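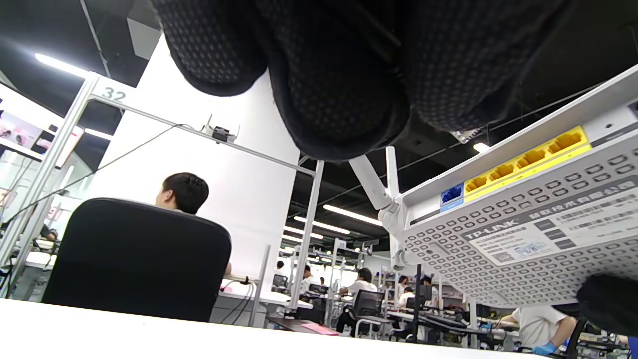

Panero Router Handling Set
README and data card, release 2

Summary

Panero is a collection of demonstrations of people handling home network equipment at a desk. It was assembled to support one narrow question: whether a two-armed machine with general-purpose hands can do the small jobs that go with setting up a router. The short answer at this release is partly. Picking up and reorienting the unit is within reach of current policies. Seating a network plug in a chosen port is not yet reliable enough to leave unattended.

The set contains 1026 demonstrations. Of these, 668 are in the training split. The remainder are divided between validation and a held-out test split, as listed in splits.csv.

Task families

reorient: pick up the router, turn it over or rotate it, and hold it so that a named side can be reached.
antenna: move one or more antennas at the hinge to a target angle.
plug: bring a network cable to a named port and insert it until the latch engages.
unplug: press the latch and withdraw the cable without dragging the router.
tidy: move slack cable clear of the working area.

Each demonstration belongs to one family. Longer sequences were cut at the point where both hands were at rest. Where a cut was ambiguous, the demonstration was assigned to the earlier task and flagged in the notes column.

Capture

Demonstrations were recorded at office-style workstations in a shared workshop. Two kinds of view are supplied: a view over the table and views from near the hands. Neither is complete on its own. The table view gives the position of the router and both forearms, but the fingers often hide the port. The near views show connector detail at close range and lose the rest of the desk.

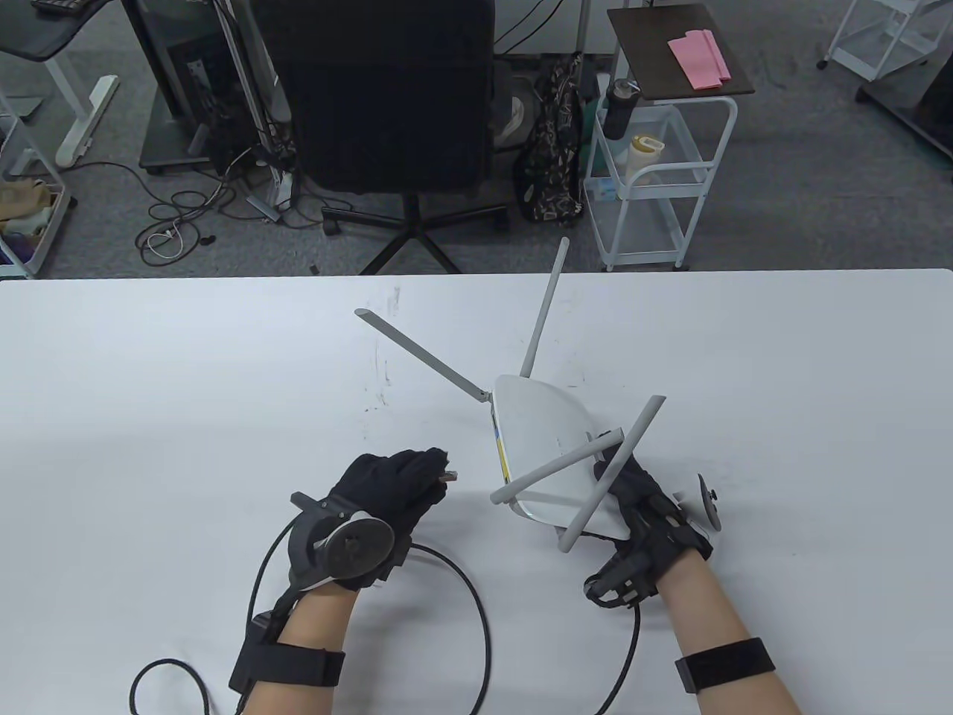

Figure 1. Two-handed work on a router with four antennas, table view.

Operators wore gloves for all hand work. Hand pose is stored at the wrist. Finger joint values are included where available and should be treated as lower quality than the wrist pose, particularly when the fingers are wrapped around the housing. Gaps are left as gaps. We did not interpolate.

The background was not cleared or dressed. Other people were at work in the room, and furniture and cables vary from one recording to the next. Models trained on Panero should be expected to see clutter.

Labels

Every demonstration has a task family, a target (port colour and position, or antenna index), start and end times, and an outcome. Outcome takes one of three values: complete, partial or abandoned. For plug, complete requires the latch to be engaged, as checked by a light pull on the cable by the operator. A plug resting in the port mouth is partial.

Port position is counted from the left with the back panel facing the reader and the feet of the router down. This convention holds even when the unit is upside down during the demonstration. Most labelling errors reported against release 1 came from this rule, and the affected rows were relabelled in August.

Baseline results

The baseline policy, named Ikgate in the code, was run on a two-armed test cell for 100 trials per task family. Full logs are in the results folder. The general pattern is as follows. 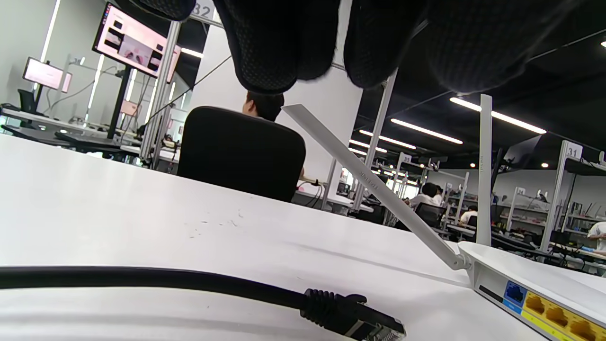 Reorient was the strongest family. Failures were mostly slow regrasps in which an antenna caught on the other hand. Antenna trials were acceptable for a single hinge and poor when two antennas crossed. Tidy depended heavily on how the cable lay at the start, and the policy had no useful response to a loop caught under the housing.

Plug was the weakest. The arm usually reached the correct port, but arrived with the connector rolled a few degrees, and then pushed. A person corrects this by feel and seldom looks. Ikgate has no tactile input, and the clear plastic of the plug is difficult to localise in the near views. The Tavares variant adds a force signal at the wrist and recovers some of these trials at the cost of much longer cycle times. A trained operator remains faster in every family.

Known limitations

The range of router models is small. Most housings are white, and results on dark housings should not be inferred from this set. There are no wall-mounted units and no work behind furniture, where a good share of household cabling is done. Power adaptors are excluded. Bright desk surfaces are overexposed in part of the near-view material, and we have not corrected it.

Use and access

Files are distributed through the Flilinitz archive under its research terms. Redistribution of single frames in papers is permitted. Attempts to identify people visible in the background are not. Report label errors through the issue tracker, giving the demonstration ID and the column concerned.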